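Home Organising for Beginners – Session 4 notes
The bedroom, and what to do with the small stuff
Tutor: Wim De Graaf

Welcome back, everyone, and thank you for bearing with me last time when we ran over on wardrobes (I do get carried away with wardrobes). These notes cover the part we hurried through at the end, so read them with a cup of tea before you tackle your own room.

We begin with the floor and the bed, always. Make the bed first, even badly. It gives you a calm, flat place to look at, and the room feels half done before you've properly started. Then take one large container round with you and put into it whatever doesn't live in the bedroom. Don't stop to decide where each thing goes – that comes later, and it's where most of us lose an afternoon.

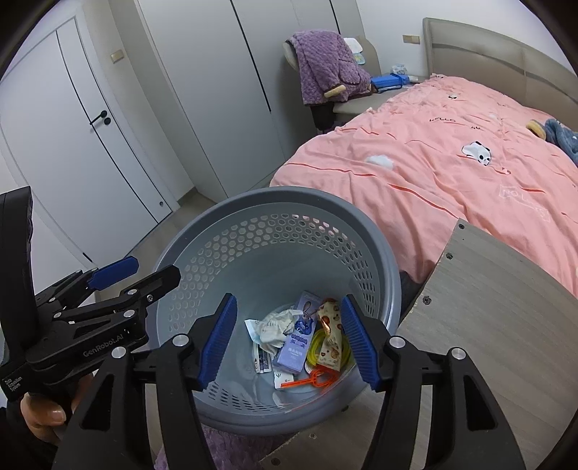

Choosing the gathering basket deserves more thought than people give it. The handout from Nijs lists 48 kinds of storage, which is lovely for browsing but far too many to be of use on a busy morning. Go for a wide mouth, so that you can drop things in without looking. A round plastic one with a thick, smooth rim and holes in the sides does very nicely, and an awkward item such as that tall lavender box with the cartoon rabbit on it can simply lean until you're ready to sort it. Mine cradles on the hip quite comfortably on the stairs.

Give yourself 20 minutes for gathering, then stop, even if there's more to find. Sorting is a separate job, and you'll do it better sitting down.

For next time: try one round of gathering at home, jot down what ended up in your basket, and read the Jumska chapter on drawers. Bring your notes, however scruffy!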